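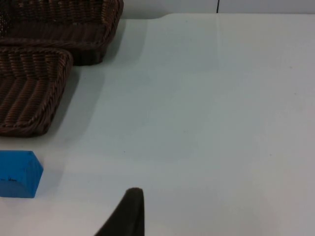 Zwei Weidenkörbe, ein blauer Klotz und die Fingerspitze des Greifers auf weißem Tisch.

Werkstatt-Tipps: Dem Roboterarm eine Aufgabe vormachen
Flesach Werkstattseiten, 17.07.2018

Wer zum ersten Mal einen kleinen Arm an der Hand führt und ihn danach dieselbe Bewegung allein fahren sieht, will den ganzen Abend nichts anderes mehr machen! Ging mir jedenfalls so. Inzwischen habe ich einen ordentlichen Stapel Notizen zum Vormachen, und die nützlichsten davon stehen jetzt hier.

Tisch zuerst
Vor der ersten Aufnahme alles herunternehmen, was nicht zur Aufgabe gehört. Eine matte, helle Platte ist mir am liebsten, weil sie kaum spiegelt und man dunkle Körbe und bunte Klötze darauf sofort erkennt. Seitliches Licht wirft breite Schatten neben höhere Gegenstände. Das stört nicht weiter, solange die Lampe während der ganzen Sitzung an derselben Stelle bleibt. Also Vorhang zu oder gleich abends arbeiten.

Körbe
Flache Körbe mit dickem, geflochtenem Rand sind wunderbar zum Üben. Der Greifer kommt von oben gut hinein, und der Rand zwingt einen, sauber anzuheben, bevor man zur Seite fährt. Zum Ablegen erst über die Korbmitte, dann senkrecht herunter. Rutscht der Korb bei jeder Berührung, hilft ein Streifen doppelseitiges Klebeband unter dem Boden (Malerkrepp hält bei mir nie lange).

Klötze beschriften
Ein kurzes Wort mit dünnem schwarzem Stift auf eine Seite schreiben, fertig. Im Protokoll steht dann dasselbe Wort, und man weiß auch eine Woche später noch, welcher Klotz gemeint war. Schräge Flächen meide ich beim Greifen und nehme lieber die geraden Seiten.

Mit der Hand führen
Den Arm weich schalten, mit beiden Händen fassen, eine am Ellbogen und eine kurz hinter dem Greifer. Langsam anfahren, über dem Klotz kurz stehen bleiben, dann zügig hinunter. Die kleine Pause ist Gold wert — beim Zuschneiden der Aufnahme findet man die Stelle sofort wieder. Die Finger gehören dabei nie zwischen die Backen, auch dann nicht, wenn der Arm gerade ganz brav wirkt.

Fernsteuern
Für alles mit Kamera am Handgelenk steuere ich lieber aus der Ferne, sonst hat man ständig den eigenen Ärmel im Bild. Mein Steuergriff heißt Jedidow und ist ein herrliches Ding, braucht aber Gefühl: Geschwindigkeit anfangs auf 10 Prozent, auf 100 kommt man früh genug. Und unbedingt auf das Kamerabild schauen statt auf den Tisch. Was dort nicht zu sehen ist, kann der Arm später auch nicht finden.

Wie oft vormachen?
Für einen Klotz und einen Korb habe ich mit 100 Durchgängen angefangen und war begeistert, wie viel da schon ging. Bei wechselnden Startplätzen sind es jetzt 800. Klingt nach viel, macht aber mit guter Musik richtig Spaß! Den Klotz jedes Mal ein Stück versetzen und drehen, auch mal dicht an den Bildrand. Verpatzte Griffe gleich löschen, spätestens vor dem Abendessen.

Im Januar kommt der Teil über weiche Sachen dran, Spüllappen und Socken vor allem. Dafür liegen schon 700 Aufnahmen im Ordner Murakami, und die Socken gewinnen bisher.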